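October, evening

Back at the table at Solheim this morning, table four by the carpet. Tray-setting again. Preben Hafþórsson had the grippers first and I kept the log, then we swapped after lunch. The list asks for 97 good runs of this one before we can move on to cutlery.

Bowl, tray, plate, and a gripper for each hand.
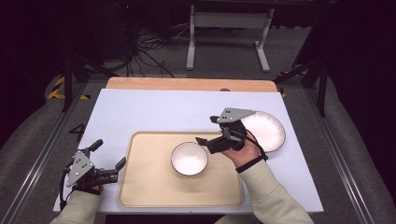
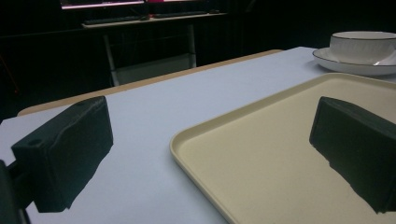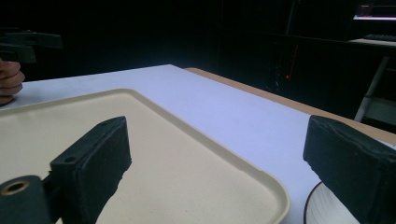
Morning

Started at half past eight. Preben is quicker than me but he lets go too early. Tormod Nyberg came by and watched a few and told him to hold still for a breath before opening the fingers, so the robot gets a clear idea of where letting go starts. After that his runs looked better to me. They were slower, though, and he complained about it.

We got 48 done before lunch. I threw out five of them. In two he bumped the rim of the tray, and in the other three he moved his left hand off to scratch or fix his sleeve, and Tormod doesn't want any of that copied.

Lunch was leftover rice. I rang the dentist and moved my appointment.

Afternoon

My turn. The straps on the wrist are fine for the first hour and then they rub. I moved mine up a bit over the sleeve, which helped. My trouble is the right hand. I come at the bowl too steeply and have to correct, and the correction goes in the recording with everything else. Tormod says small corrections are useful, as the robot will be off by a bit too and has to learn how to get back. Big ones I should bin and do over.

Tried starting with the bowl in a different spot each time. I thought I was mixing it up well, but Preben said I kept favouring the same corner of the tray. He was right. He started calling out spots for me after that.

The padding on the fingers could do with replacing. I asked for new pads from Hutel and was told to use what we have until the end of the month.

Finished with 59 of mine kept, so with the morning's we are past the number. Tormod still has to check them and he will knock a few back. The total for all the table jobs is about 443 now, if the log is right. I'll go over it tomorrow, as there is one page where Preben and I both wrote on the same lines.

Home

Wrists sore, the right one more than the left. Caught myself setting out dinner very slowly and pausing before I let go of the plates. Put some cream on the strap mark. Trirkau wants us over there for two days next week to do the same job on their tables, and I haven't told them yes or no. Need to wash the grey sweater and buy bread.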